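Dual arm cell, right arm drifts after a while, servos or mount??

Dullonden forum > Small cells and benchtop > Setup and upkeep
Posted June 2018

Roman Bednarek

Hi all, quick one hopefully. Two-arm bench cell, both arms on one aluminum rail, white links, black servos, nothing exotic. Running a block sorting job, pick from the table, drop in a three-bin tray by color. Controller is the Uvier box, the older one.

Problem: left arm fine all day. Right arm starts fine and then lands further and further off, always toward the back wall. By the end of a long run it's hitting the divider of the tray instead of dropping in the bin. Re-home and it's good again for a while. Last run it went 376 cycles before the first bad drop, the one before was longer, didn't write it down.

Done so far:
- re-homed, obviously
- swapped the gripper, no change
- reloaded the April calibration file, no change
- checked the tray isn't sliding (taped it for one run, same thing)

Cables are run on the outside of the links with loops at the shoulders, I did those myself so they may not be pretty. Is this a servo going bad or something in the mount? Don't want to order a shoulder servo if it's a screw.

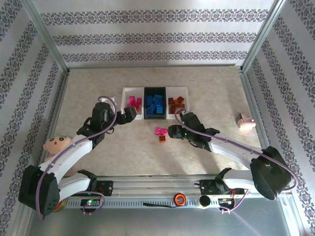 Cell from the front, rail nearest you, tray toward the back.

Stack of two in front of the tray is my check pick, magenta block on top of an orange-brown one. I put it back on the same spot each time and have the arm go for the top one. Good test for height as well as position, if the gripper comes in low it takes both.

Can post the log if somebody wants it. It's long.

Konrad Duda

Had this on a pair very like yours. Before buying anything do the mount. Power OFF first, not just e-stop, the stop on mine leaves the logic live and the arm can twitch when you release it.

Order I'd go in:

1. Hold the right shoulder housing in one hand and the carriage block in the other, try to rock them against each other. Any click at all, that's your drift. Tighten the carriage bolts a bit at a time, crossing over, same as a car wheel.

2. Then rock the carriage against the rail. Different bolts. People tighten the first lot and forget these. If the slot nuts have turned sideways they feel tight and hold nothing, back them right out and reseat.

3. Draw a pencil line across carriage and rail. Run the job. If the line has split the carriage is walking and you can stop looking at servos.

4. Line still good? Then cables. Send the arm to its longest reach by hand (power still off) and watch the loop at the shoulder. It should still be slack at full reach. If it goes tight it pulls on the connector and on the arm, every single cycle. Mine had 2 ties too many. Cut them, gave it more loop, tied again only on the straight part of the link.

5. Only now the servo. Read position at the shoulder right after homing with the arm parked, write it down, run till it goes bad, park again, read again. Same number but the arm is visibly somewhere else = something is slipping after the encoder, most likely the horn screw. Different number = servo or its setup.

Re-homing fixing it makes me lean to 5 tbh, a carriage that walked wouldn't come back just from homing. But 1 to 4 take ten minutes and cost nothing so do them.

Also don't use threadlock on the horn screw untill you're sure, I did and regretted it.

Głowacki

its heat. put a fan on it

Jirkasero

Fan might hide it but I wouldn't start there. Konrad's list is good. Adding one thing, check the offset table in the Uvier controller. On ours the right arm shoulder had an offset of 977 saved from whoever had it before, left was at 8. Loading a calibration file did NOT overwrite it, you have to clear the table, save, power cycle, then load the file. If you skip the power cycle it keeps the old one and tells you it saved.

And do your check pick at the start, middle and end of a run, not only when it already looks wrong. Easier to see if it creeps or jumps. Creep is usually a screw, jump is usually a lost step or a connector. Usually.

Roman Bednarek

Ok did 1 to 4. No click at the shoulder. One slot nut on the right carriage was sideways, reseated, so thanks for that one. Pencil line is on. Shoulder loop does get pretty tight at full reach so I've redone it with more slack, ugly but it moves free.

Offset table next, then the parked readings. Konrad, which size is the horn screw on yours? Mine is behind the cover and I'd like to have the right driver before I take it apart.

Konrad Duda

2.5 hex on mine, but check, there were two versions. Take the weight off the arm before you pull the cover or it drops on the tray.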